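Getting the pills off your winter woollies (and a few other knitwear fixes)

20/05/2022
14 comments | 31 shares

First properly cold morning this week, so out came the tub of jumpers from under the spare bed, and of course half of them looked like they'd been dragged through Kitlow on the back of a ute. Pilling! Every year I swear I'll deal with it before I pack them away and every year I shove them in and slam the lid.

So I spent an afternoon at it with a pot of tea, and these are the things that work for me.

Start with a flat surface and decent light. I use the end of the kitchen bench with an old towel down, and I pull the jumper flat but not tight. If you stretch the knit while you're shaving it you'll nick a loop, and then you've got a hole to mend as well (ask me about my good green cardigan. Or don't).

For fine wool I like a plain disposable razor, a new one, with very light strokes all going the same way. For chunky stuff I use one of those battery fabric shavers. Empty the little lint cup often, it stops cutting once it fills up. My neighbour Lorraine Crabtree swears by a dry kitchen sponge, the scratchy side, and I was rude about it until I tried it on a pair of trackie daks. It's very good on fleece.
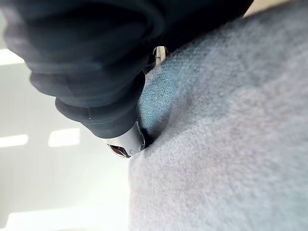 Under the arms and down the sides is where you'll find the worst of it, and the cuffs if you sit at a desk. Do those first while you've still got patience. Sticky tape wrapped round your hand picks up the leftover fluff, or a lint roller if you're organised enough to own one that hasn't run out.

Now, washing. Inside out, always, cold water, and keep the jumpers away from jeans and anything with a zip. I do darks and lights separately even when the label says it's fine, as I once turned a whole load of pale things the colour of dishwater. A slug of white vinegar in the rinse gets rid of that musty tub smell. Don't wring. Roll the jumper up in a dry towel and kneel on it, then lay it flat over the airer and pat it back into shape.

If you've got a snag, please don't cut it! Turn the jumper inside out, poke a crochet hook or a blunt needle through from the back and pull the loop to the wrong side. Give the knit a bit of a wiggle around the spot and most of them vanish.

Moths. I had them in 2000, in the old flat, and I still haven't got over it. What fixed it was the freezer: clean and dry, into a zip bag with the air squeezed out, in for 2 weeks. I do the wool things in batches between the peas and the bread. Cedar balls smell lovely but mine go dull by June, so I give them a rub with fine sandpaper to freshen them up.

Folding, last of all. Heavy knits go on the bottom of the pile and never on a hanger, unless you like shoulders with points on them. Socks I just throw in the drawer.

I still have the scarves to do, and there's a beanie in there that may be past saving.

Comments (14) | Share (31)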